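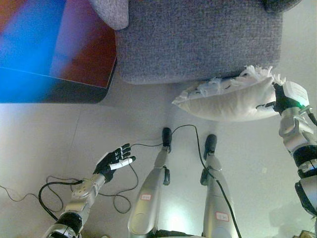

Grout haze on light gray floor tile won't come off

We had large format porcelain put down in the living room in November and there is still a dull film on it. It looks fine at noon, but in the evening with a lamp on you can see every swirl. I've mopped it with warm water probably 12 times. The film goes away while the floor is wet and comes back when it dries. The installer used Codevik grout, the regular cement kind, and says it will wear off. Will it?

posted by tilefloor_jandelia

No, it won't wear off. Plain water doesn't dissolve cement haze. Get a sulfamic acid haze remover, mix it as the label says, and test it in a closet first. Wet the floor before you start so the grout lines don't soak up the acid. Put it down in small sections, leave it 10 minutes or whatever your label says, scrub with a white nylon pad, then rinse twice with clean water. Change the rinse water often - most people don't, and they end up with a new film. Move the furniture out if you can, or at least keep the cleaner off the fabric.

Check the grout bag too. If it was epoxy, acid won't do much and you need a different remover.

posted by Bisum Floors

vinegar worked for me

posted by mopbucket41

I'd skip the vinegar. It's weak on haze and not good for grout if you keep using it. Also look at your regular cleaner. Mine left a waxy coat that I took for haze for 30 days. Switched to a neutral one and it cleared up.

posted by achari_k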